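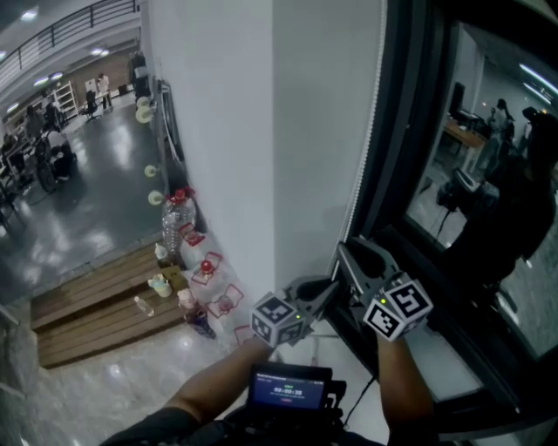
3.2 Study sites and fieldwork

The study compared daytime glare and the use of roller blinds in office buildings at two sites, Sastska and Skimemby. Both stand on open ground and have long façades facing south-west, so that low sun reaches deep into the rooms in early spring. Staff at Sastska may raise and lower blinds as they wish. At Skimemby the landlord, Baptista, sets them each morning and asks tenants to leave them alone until noon.

Light levels were logged at desk height in 55 rooms over 9 weeks, beginning in March. Readings were taken in lux and averaged over each working hour. A room was classed as over-lit when the hourly average at any desk passed 1000 lux while the blind was fully raised. Rooms with fewer than two occupied desks were left out of the analysis, as were those where building work changed the walls or glazing during the study.

Ceiling height was entered as a separate term in the model. Earlier work on shallow rooms treats the ceiling as a plain reflector of fixed brightness, an assumption which holds less well in tall offices, where light from the upper part of the window travels further before it is returned to the desks.

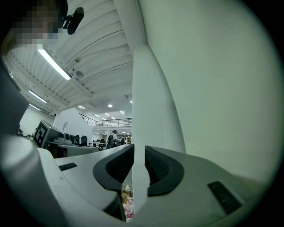
Figure 2. High office ceiling, seen from below.

Occupants also filled in the Grulorari comfort form at the end of each week. The form asks how often the blind was moved, whether screens were hard to read, and whether electric lights were left on with the blind down. Answers were matched to the logged readings by room and week. The last forms were returned late, and the data set was closed on 27/09/2020. Forms with no room number were not used.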